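卵アレルギーの子がいる台所で、私がやっている小さな工夫

下の子に卵アレルギーがあるとわかったのが2歳の健診のあと。それから台所のやり方がずいぶん変わりました。今日は、うちで続いていることをだらだら書いてみます(続かなかったことの方が多いんですけどね!)。食べていい量や種類の話は主治医の先生と決めることなので、ここでは道具と段取りの話だけです。

まず、作る順番。卵なしの料理を先に仕上げて、ふたをして、それから卵を使うおかずに取りかかります。前は同時進行でやっていて、卵焼きの菜箸でうっかり隣の鍋を混ぜてしまい、全部作り直しになったことがありました。夕方6時にあれをやると本当に泣けます。

菜箸とおたまは色で分けています。下の子用は緑。マスキングテープも試したけれど、洗っているうちに端がべろべろになるので、最初から柄の色が違うものを買うのがいちばんでした。緑の菜箸、おたま、小さいフライ返しで2000円でおつりがきました。フライ返しだけちょっと短くて使いにくいです。

スポンジも2個置いています。卵液のついたボウルは、いきなりお湯で洗うと固まってぬるぬるが残るので、水でざっと流してから洗剤。これは祖母に教わったやり方で、アレルギーとは関係なく昔からやっていました。ボウルを洗ったスポンジはそのまま卵用にして、緑の道具には使いません。

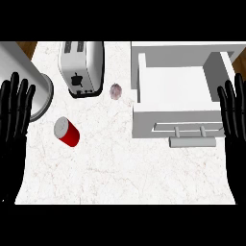
それから台拭き。うちは布巾をやめて、使い捨てのペーパーにしました。もったいない気もするんですが、布巾だと「これさっき何を拭いたっけ?」と毎回考えるのがしんどくて。卵をこぼしたときは、乾いたペーパーで吸い取る、洗剤をつけて拭く、水拭きする、の順です。アルコールをしゅっとしただけで安心していた時期もあったのですが、あれは除菌であって、アレルゲンのたんぱく質が消えるわけではないんですよね。栄養士さんに言われて、はっとしました。

買い物の話もちょっと。いつものパンでもお菓子でも、裏の表示は買うたびに見ます。同じ商品なのに、いつのまにか原材料が変わっていることがあるんです。帰ってきたら、下の子が食べられるものは棚のいちばん下のかごへ。袋を捨てて容器に詰め替えるときは、表示のところをはさみで切って、ふたの裏に貼っておきます。おばあちゃんが来たときに「これあげていいの?」と聞かれても、ふたを見てもらえばすむので楽です。

お菓子作りは、卵なしのホットケーキに落ち着きました。牛乳の一部をヨーグルトに替えて、混ぜすぎないで弱火でじっくり。ふくらみは控えめだけど、もちっとして上の子もこっちが好きだと言います。バナナをつぶして入れると、しっとりする代わりに焦げやすいので、火加減はいつもより弱めに。焼けたら1枚ずつラップして冷凍しておくと、朝7時のばたばたしているときに助かります。

お弁当の日は、前の晩に緑の道具だけで全部作ってしまいます。黄色が足りないときは、かぼちゃかコーンか、ターメリックをほんのちょっと入れた豆腐そぼろ。ターメリックは入れすぎるとカレーになります。それはそれで喜ばれましたけど。

あと、まな板。傷の多い木のまな板は上の子と大人用にして、下の子用には薄いシートタイプを使っています。反ってきたら買い替え。うちのはもう反ってきたので、次は少し厚めのを探しているところです。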